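Chapter 4
Planning Reach in a Simulated Kitchen

Before any bracket is cut or any motor is bolted down, the arm has to be shown to reach the places where it will work. Chapter 3 ended with a parts list and a bench drawing for the Trurkley arm. This chapter takes the same arm into software and tests it against a full kitchen model, so that the builder can choose a base position in the home or in a shared shop without drilling the floor twice.

The work is done in Brallero, the simulator set up in Appendix B. Load the kitchen file and fix the arm base to the floor in front of the stove. The first target is the inside of the microwave, which is mounted over the cooktop. It is a hard target for a small build. The gripper must rise past the front of the stove, clear the edge of the cavity, and then angle down toward the turntable.
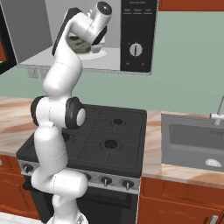
Three quantities control whether a pose of this kind can be used. The first is reach, measured from the base axis to the gripper tip. The second is joint margin, the angle left between a joint and its stop. A pose that leaves less than 16 degrees at any joint should be rejected, even if the solver accepts it. The third is clearance, the shortest distance between any link and any fixed surface. We use 22 mm as the lower limit throughout the chapter.

The elbow deserves separate attention. When the wrist is held inside a cavity, the elbow tends to swing outward, and a collision check run on the gripper alone will miss it. Check every link at every step of the path. The Drenimwood shop build, treated in Section 4.5, had to move its base by 90 mm for this reason.

Section 4.1 defines the frames used for the base, wrist, and target. Section 4.2 covers the reach map, computed at 300 sample points. Section 4.3 adds the door of the microwave as a moving obstacle. Readers who built the shorter Ó Riain wrist in Chapter 3 should enter its link length before starting Exercise 4.1.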